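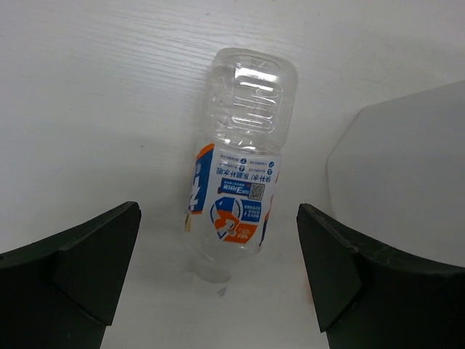
The Mundbridge Office of Unclaimed Effects received its articles by the morning van and disposed of them, where no owner came forward, after 71 days. The procedure was set out in a handbook which each member of staff signed on appointment. Dirceu Holanda had signed his in October, and by the following summer he could recite most of it, including the section on receptacles. A receptacle was to be laid on the white table, examined, and entered in the register under its material, its closure and its contents. The article which gave rise to the present account was entered as a bottle, clear plastic, ribbed towards the base and narrowing at the waist, with a label in white, blue and orange. The space for contents he left blank.

It had come from Lokthorpe, on the branch line, in a sack with two umbrellas and a child's recorder. Empty bottles were not ordinarily forwarded. The handbook directed that they be disposed of at the station of finding, and Lokthorpe was known for its strict observance of the handbook. Mr Holanda therefore looked for the accompanying slip and found it folded inside the recorder case. It read, in capitals, PLEASE KEEP. There was no signature.

He consulted his superior. Mr Samer Qaisi had been Deputy Keeper for 20 years and was held in high regard by the Board for the quality of his minutes. He came down from the upper office with his spectacles in his hand and stood for some time at the table.

"What does the label say?" he asked.

"I regret that I am unable to read it, sir. The larger part is in Chinese."

"Then it must be read. We cannot hold an article whose description is incomplete."

A request was accordingly sent to the translation desk at Bemau, with a careful copy of the largest line made by Mr Holanda in blue ink. He took considerable trouble over it. He had not drawn anything since leaving school, and he found that the work required him to stay after the closing bell on two evenings, with the lamp pulled low and the bottle before him. On the second evening he noticed that he had begun to wish it good night.

The reply from Bemau was brief. The line appeared to be an encouragement to take in water quickly, and the desk supposed that it was the maker's slogan. The desk wished to know whether the matter could now be regarded as closed.

Mr Qaisi read the reply twice and placed it in the file. "An instruction, then," he said.

"An advertisement, sir, as I understand it."

"The handbook makes no distinction. Section 20 provides that any instruction found upon an article shall be observed for as long as the article is in our keeping." He turned the page towards Mr Holanda so that the wording could be verified. The section had been drafted with parcels marked FRAGILE in mind, but it did not say so.

From that afternoon a jug of water and two glasses were placed on the side counter of the receiving room. The arrangement was recorded in the minutes. At three o'clock the Deputy Keeper descended, a glass was poured for each officer present, and the water was drunk standing. The business took four minutes on the first day. By the end of the second week it took somewhat longer, as Mr Qaisi had fallen into the way of asking Mr Holanda how he did, and Mr Holanda had fallen into the way of telling him. They discussed the roof. They discussed Mr Qaisi's late wife, who had been a swimmer, and the difficulty of growing beans on a north wall. In the months before this they had exchanged only such words as the work demanded.

On 8 July 2019 a woman presented herself at the public counter and gave her name as Mrs Sandhu. She had come from Lokthorpe to collect a recorder belonging to her son. She was shown the article, described the scratch on its mouthpiece, and signed in the proper place. Mr Holanda then asked, as he was obliged to, whether she had any knowledge of the other contents of the sack.

"The bottle?" she said. "Is that still here? He put the note in for his recorder. He was afraid you'd throw it out."

"The note did not refer to the bottle?"

"Why would anyone keep a bottle?"

Mr Holanda thanked her and returned to the receiving room. The register lay open. The correct course was to strike out the entry, forward the article for disposal and discontinue any measures taken in respect of it. He uncapped his pen. He was still holding it when the Deputy Keeper came down the stairs, a little before his time, with a paper bag of beans which he said had done better than expected.

"Was there a claimant?" Mr Qaisi asked.

"For the recorder, sir."

"And for the bottle?"

"No claimant, sir. The period has some way to run."

The Deputy Keeper nodded and put the beans on the counter. It is possible that he had met Mrs Sandhu in the corridor - the stairs gave on to it, and she was a person who talked readily to strangers - but no conversation was minuted. He took up the jug and poured the water himself.

"There is provision for an extension," he said, "on written application."

Mr Holanda replied that he would draw up the form.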